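Flerkdale furniture open day: is a factory tour worth a Thursday?

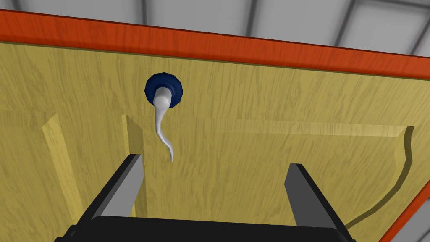

Yellow panel with the orange-red edge strip, close up.

Prandbridge has been running open days at its Flerkdale works since September, and the flyer promises you will "meet the maker behind your table." I went along expecting a sales pitch with a hard hat on, and I got most of one.

The bus left the station at 7 and cost nothing, and I suppose we paid for it later in the shop. There were 52 of us, mostly couples doing up a kitchen. We were split into two groups and handed earplugs and a colour chart.

Our guide was Hạnh Đỗ, who works in finishing and plainly knew more than her script allowed. Asked why a small side table sells for 400 dollars, she started on drying times and glue, then glanced at the man from Sellside, the marketing firm, and moved us along to the next bay. I would have liked the rest of that answer.

The cutting hall was worth seeing. The noise is enormous and the offcuts pile up faster than I'd have guessed. I asked where they go. "Back into the process," said the Sellside man, which could mean a boiler or a skip.

Less convincing was the talk on durability. We were shown a drawer that had supposedly been opened and shut for months by a test rig in another building. The other building was not on the tour. Nor was the paint line, closed for cleaning — bad luck, given that colour is what they charge extra for.

Lunch was from Kourkoulas, the bakery across the road, and the spinach pie was the best-made thing I handled all day.

The shop took up the last 76 minutes, longer than we spent in either hall. The open day discount applies to floor stock only, and delivery is extra. I bought a breadboard. Bookings are through the works office, and you'll need closed shoes.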